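Setting up a new Sendeck handset - Section 3: Moving your stuff over from the old phone

Applies to: Sendeck 6 and 6 Lite bought outright or on a Munasinghe Mobile plan. Older models, see Section 7.

Before you start

Both phones charged past half. Plug in if you can.
Home wi-fi, not mobile data. A full transfer will chew through a small plan in one go.
Your old PIN. The fingerprint won't do, the phone asks for the actual number.
Your SIM pin tool. It's in the lid of the box, under the paper flap.

NOTE: Lite owners have 200 GB usable out of the box. If the old phone is fuller than that, clear it out first or the transfer stops part way and you get to start again.

3.1 SIM card

1. Turn the new phone off. Fully off, not asleep.
2. Pin goes in the small hole on the left edge. Not the one on the bottom, that's the microphone.
3. Push straight in until the tray pops. Pull tray out with your fingernail.
4. Card in, gold side down, cut corner matching the cut corner on the tray.
5. Slide back until flush.

CAUTION: Do not force the tray. If it won't go flush the card is in crooked. Take out, try again. Bent trays aren't covered by warranty.

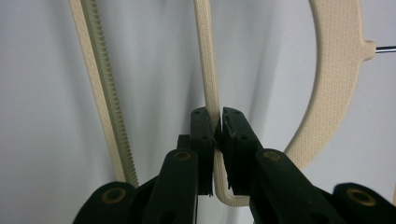 6. Power on. Hold the side button until it buzzes.
7. Wait for the signal bars. Can take a couple of minutes the first time. If you get "No service" after that, restart once, then see 3.5.

eSIM customers: skip 1 to 5. Scan the code in your welcome email from the Network menu. The code works once only so don't scan it with the old phone to "test" it.

3.2 Pairing the two phones

1. Bluetooth on, both phones.
2. Old phone: install the Skekari Move app from your usual app store. It's free.
3. New phone: the app is already there. Choose "I have an old phone".
4. Put them side by side. A six-digit code shows on both. Same code? Tap Match.
5. Different code? Tap Cancel on both and go back to step 3.

NOTE: Phone cases with a metal plate for car mounts can mess with pairing. Take it off for now.

3.3 Picking what to move

Default is everything. Fine for most people. To choose, tap Customise and untick what you don't want.

Contacts, calendar, texts - always move these, takes seconds
Photos and video - slow. Allow an hour for a big camera roll
Apps - re-downloaded fresh, your logins mostly do not come accross
Alarms - new in the August update

Banking apps never transfer signed in. You'll need to register the new phone with your bank. Keep the old phone handy untill that's done.
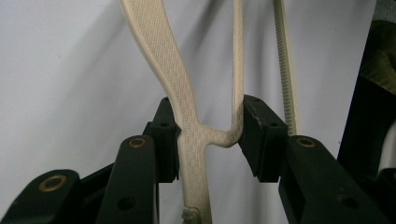 3.4 Running the transfer

1. Tap Start. Leave both phones alone, screens up.
2. Don't take calls on the old one. It'll pause the transfer and sometimes it doesn't resume.
3. At the finish you get a list. Anything in orange didn't copy. Tap it, tap Retry.
4. Restart the new phone.

CAUTION: Do not wipe the old phone the same day. Give it a week. Check photos, check voice memos, check the authenticator codes.

Warm back panel during transfer is normal. Too hot to hold is not. Stop, unplug, let it cool.

3.5 If it goes wrong

Stuck at 99% - leave it 20 minutes. Then Cancel and Retry, it picks up where it left off.
Error 300 - old phone storage is full. Free up a bit and try again.
Error 659 - wi-fi dropped. Move closer to the router.
No service - check the tray, then ring us.

Help desk at the Minham store, ask for Mieke or Myrto. Closed Tuesday mornings. 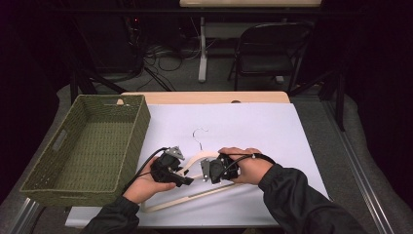
Both grippers closed on the shoulders of a wooden hanger.

Next: Section 4, Screen lock and fingerprint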